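Spacing between people wearing collection packs in one room, is there a written rule?

Asked in: Robotics > Safety and good practice
Viewed 1823 times

We run hand-held gripper sessions on the upper floor of an old building, with people walking between work tables and cables in play. Our lead site, Anitz, sent over a one-page sheet that says "keep adequate clearance between operators" and nothing else. I need to turn that into something people can follow.

What I'm after:
How far apart should two people be if both are wearing packs?
Does the person holding the gripper get right of way?
Is there a standard I can point to? I looked through the usual robot safety documents and they all seem to be written for powered arms behind a fence.

There is no arm in our setup, only people and tools. The floor is wood and we can't put down permanent tape.

3 answers

Answer 1 (accepted, 11 votes)

I don't know of a standard that covers this exact case. The industrial robot standards assume the machine moves under its own power. With a hand-held tool you are closer to ordinary workplace safety: trip hazards, manual handling, clear exits. Start from your general risk assessment and add a page for the packs and cables.

What we use at Vorkau:

Two arm's lengths between anyone wearing a pack and the next person. People forget the pack sticks out behind them and turn around into someone.
The person holding the gripper has right of way during a take. Everybody else stops or goes around behind.
Cables stay on the body or on the table. If a cable has to cross a walkway, the walkway is closed.
Bystanders stay on one side of the room, and phones are put away when you are walking.
One person calls start and stop. Anybody can call stop.
Markers and mounts get checked by hand before the first take and again after any bump. Log the bump even if it looks fine.

For the floor, use weighted cones or move the tables so they make the lanes for you. We do the second one and it has held up better than tape did.

Write down who approved the distances and when you will look at them again. Ours get reviewed every December.

Comment: Does right of way still apply if somebody needs to get to the exit?
Reply: No, exit wins over everything. Call stop and let them through.

Answer 2 (10 votes)

Agree with most of the above. I would add a limit on time. We had people in packs for a whole morning and the bumps all came at the end of it. Short turns and a place to set the pack down that isn't the floor. The Arkberg form has a box for time on and time off, you could copy that idea.

Also keep the stands out of the middle. A thin stand is easy to miss if you're looking at your hands.

Answer 3 (0 votes)

just use common sense, we had 2414 takes at Delaunay and no written rules

Comment: That works until a new person starts. Please write them down. 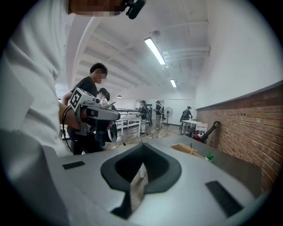
Should spotters wear a pack too, or keep their hands free?

Keep their hands free and leave the pack off. A spotter has to be able to turn quickly, grab a loose cable or move a chair, and a pack gets in the way of all three. If you are short on people, have one operator sit out the take and spot, then swap.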